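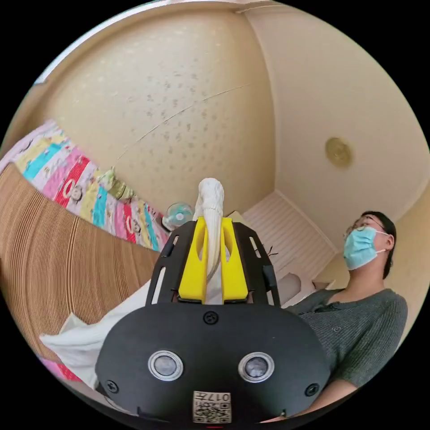
Jornano opened its data collection site at Bukbridge to visitors on 11 November 2024. The work is done in furnished rooms, with operators using hand-held grippers on household objects. Each gripper has two yellow fingers and two lenses on the housing.

Sessions are uploaded to Nyberg, where they are checked and trimmed. The June batch came to 4,000 clips, of which 244 were rejected, mostly for lost tracking.

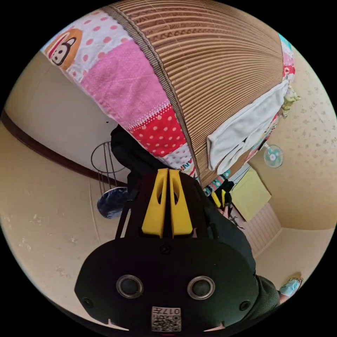
Soft items take the most operator time — towels and quilts in particular — and are logged under a separate task code. Kamanier trains its folding policy on that subset. The tour lasted 3 hours, including questions on calibration.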